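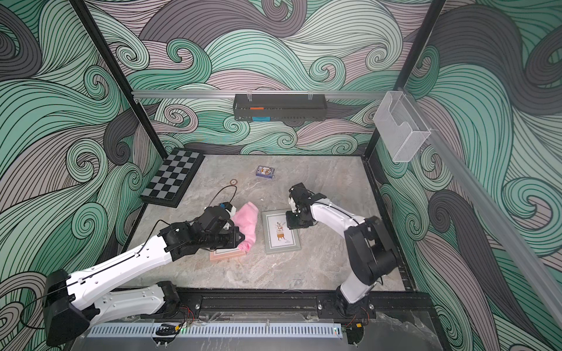 Teaching by teleoperation, the topic for this unit, is the part of the course where you stop reading about policies and start moving your own hands. You'll sit down, take hold of the controls, and drive two arms at the same time, and I can promise the first ten minutes will feel like writing with your feet! The big thing I want you to think about is that each arm has its own job. Take a cloth and picture frame task: the left gripper is down on the crumpled pink cloth, and the right one is pointing down at the gray frame with the potted plant print. If you stare only at the right hand (and you will, everyone does), your left hand starts to drift, and that drift goes straight into the data.

So, two ways to show a robot a task. We covered the first one last week, where you grab the arm itself and move it through the motion. It's called kinesthetic teaching and it's lovely for one arm and a short job like opening a drawer. You feel the weight, you feel the contact, and you don't need extra hardware. But you've only got two hands yourself, and it gets awkward fast once both arms have to work together. Your body also blocks the cameras, so the robot later learns from pictures with your elbow in them.

The second way is remote control, where you move a small leader arm and the follower arm copies your joint angles. That's what we use in the Penia sessions. You lose most of the feel. I still catch myself pressing too hard on flat things lying on the floor, even after 800 recorded episodes, so please don't be upset when you do it too.

Before you record

Run the Soltani start-up check all the way through. Move each joint a little and watch that the follower goes the same way you do. Look at where the cables lie with the arms stretched out, too, as well as in the rest pose. Then do the task a few times with recording off. I mean it about this one, your first tries are always full of little stops while you think, and a policy trained on those will stop in the same places for no reason at all.

While you record

Go slower than feels natural, but keep moving. Pick one way of doing the task and stick with it inside a session. If you sometimes lift the cloth by a corner and sometimes by the middle, the model may try something halfway between (I have a whole folder of these, they're very funny and completely useless).

Do change the starting layout, though. Turn the frame a bit, bunch the cloth up differently, put things closer together or farther apart. We want variety in the objects and a steady hand in the operator.

If you drop something and pick it up again cleanly, keep the episode. Recoveries are gold! If you drop it and then fumble around for ages, toss it and reset.

How much is enough

Less than you'd fear for a simple task, more than you'd like for cloth. Each group records 70 good episodes for the main assignment, which takes around 3 hours with resets. The shared Henach set has 2644 episodes in it and you can mix those in for the second half of the assignment, just say in your write-up how many you used and which ones.

Labels

Write one plain sentence per episode. "Pick up the cloth with the left arm" is fine. "Cloth stuff" is what I got from half the class in April, and I had to watch every single clip again.

For next time

Read the Skenardale notes on action chunking, at least up to the part on delays, and bring one question about it. Also bring your failed episodes, the worse the better, and we'll go through them together on the big screen.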